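# Keeping a Tile Floor Quiet

Ceramic tile is hard, dense and well bonded to whatever lies under it. Those qualities make it last, and they also make it an efficient path for impact noise. A heel strike on a tiled floor is a short event with energy spread over a wide range of frequencies. The tile takes up very little of it. Most of the energy passes into the mortar, then the slab or subfloor, and leaves again as sound from the ceiling below.

Impact noise differs from airborne noise in one important respect. Speech and music lose energy as they cross the air and have to set the floor in motion before they are heard on the other side. A dropped spoon skips that stage. Adding mass to the floor helps with the first problem and does much less for the second, so a building with thick concrete slabs can still carry footsteps clearly from one apartment to the next.

The Edet building, a converted mill with 86 apartments, shows the pattern. Its slabs are 200 mm thick, and residents rarely report hearing a neighbor's television. Complaints about footsteps began after the kitchens and halls were retiled in June. The old floor was sheet vinyl on a felt backing. The new one is porcelain set directly on the slab, with no resilient layer between.

## Where the soft layer goes

There are 2 places to put a resilient layer: under the tile or on top of it. The first is the better one acoustically. An underlayment of cork or rubber separates the finish from the structure over the full area, and it works whether or not the occupant owns a rug. The product chosen for the second phase at Edet is Doleo, a rubber and cork sheet supplied in a thickness of 5 mm.

Installation decides how much of the rated performance survives. The sheet has to turn up at every wall, and the tile has to stop short of the wall with a flexible sealant in the gap. Grout pushed into that gap forms a rigid bridge. So does a baseboard nailed tight to the tile, or a pipe collar packed with mortar. A few such bridges can cancel much of the gain from the sheet – and they're hard to find once the trim is on.

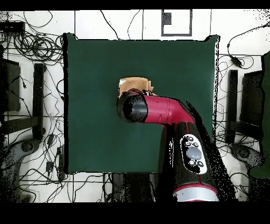

*6 min read*

The second place is the surface. Mats and rugs act at the point of contact: they lengthen the strike, lower its peak force and strip out the sharp upper frequencies. The low thump of a heavy walker is mostly unaffected. Coverage is the limit. A mat works where the foot lands on it and nowhere else, so placement should follow the walking line from door to sink to table.

Backing matters more than pile. A thin woven mat on a dense felt pad will usually do better than a deep shag with no pad. Vonda, a felt pad cut to order, was tried in the upper halls at Edet. Dundo, an open-cell foam pad, was tried in the kitchens. Residents below preferred the felt. The foam felt softer underfoot at first but compressed along the main walking line, and a pad that is fully compressed under load has little left to give.

## Ratings and what they leave out

In the United States, floors are commonly compared by Impact Insulation Class, or IIC. A higher number is better. The figure applies to the whole assembly, including slab and ceiling, and a laboratory value for a sheet tested over a suspended ceiling can't be carried over to a bare slab. Buyers should ask for the full test report and check the assembly drawing before reading the number.

The rating also says little about noise inside the room itself. Tile reflects sound well, and a kitchen with plaster walls and few soft furnishings will sound loud to the person standing in it no matter what lies under the floor. An underlayment doesn't change that. Curtains, upholstered chairs and rugs do.

The second phase at Edet covers the remaining halls. Perimeter gaps will be inspected before the baseboards go back on, and the sealant will be left to cure before any trim is fixed.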